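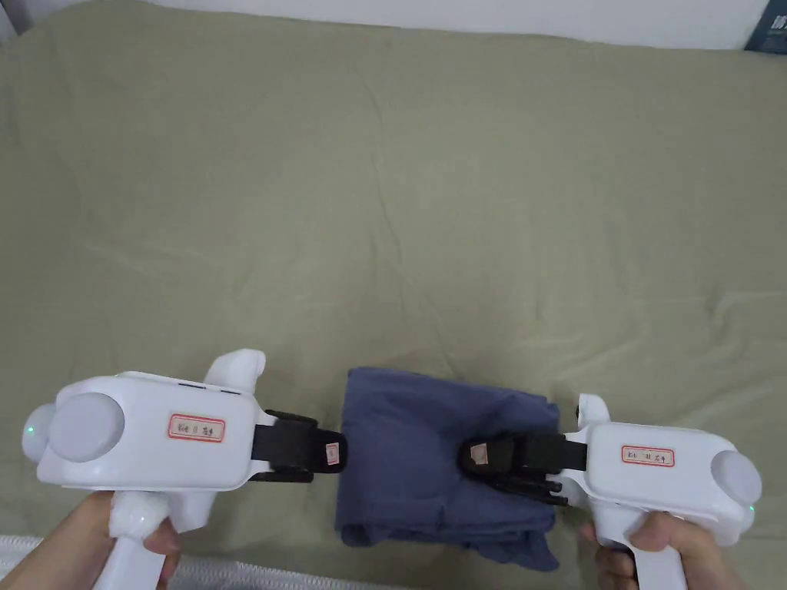

## 3.2 Bedding Inventory and Laundering Practice

**Figure 2.** Green bedsheet with a folded garment lying on it.

Household textiles are often left out of surveys of domestic water use, although bedding makes up a large share of wash volume in homes without children. The Wedell survey recorded the bedding owned by each participating household, the usual interval between washes, and the place where clean items were folded and stored. Interviews began in November and were held in the home wherever the participant agreed. A total of 330 households completed the full questionnaire, and 85 of these also kept a laundry diary.

Respondents were asked to name the surface on which they most often folded clean clothes. The bed was a listed answer, together with the table, the ironing board, the sofa and the floor (Figure 2). The question was included after the Brumeck pilot, in which several participants wrote in the bed under "other" and left the remaining items blank. Folding on the bed matters to the present study for one reason: participants who did so tended to report washing the top sheet apart from the rest of the bedding, and their loads were smaller as a result.

Sheets were classed by fiber content as given on the sewn-in label. Where the label was missing or could not be read, the item was entered as "unknown" and kept in the count of items owned, but it was dropped from all comparisons by fiber. Color was recorded as light, medium or dark. Interviewers were told not to correct a participant's own choice of color class, even when it differed from the reference card.

Wash intervals were reported in days. Answers such as "when needed" were followed by a second question on the date of the last wash. In 9 households the two answers could not be reconciled, and these cases were left out of the interval analysis. They remain in the tables on storage and folding.

The diary form was adapted from the one used by the Chaudhary project and was shortened to a single page. It asks for the load type, the water temperature setting, the drying method and the time at which folding was finished. Entries with no load type were returned to the participant once for completion and were then accepted as they stood.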